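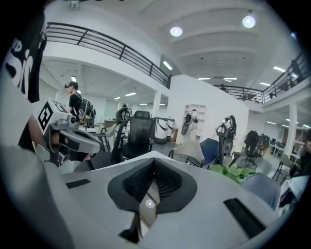 Village shop share offer closes early after a mad last week

23 Oct 2024

Well, we did it! I popped into the hall last night expecting a cup of tea and a gloomy chat about extending the deadline, and instead Jeanie Forsyth was stood on a chair reading out the total. The share offer for the shop is full, with 261 of us now signed up as owners (me included, for the grand sum of £20).

Davina Farquharson, who has been chasing the lease since April, tells me the keys should be ours before Christmas. There's still £3,000 to find for a new chiller, as the old one is past saving, and I gather the bread order is already causing arguments. Rory Baxter wants proper rolls. So do I, for what it's worth.

If you bought shares online, your certificate will come by post. Paper forms are taking a bit longer, so please don't ring Jeanie at teatime!

The next meeting is for choosing a name. Ankit Kanaujia has put forward Stellar Stores, which I quite like, though my neighbour pulled a face. Suggestions can go in the box by the hall door.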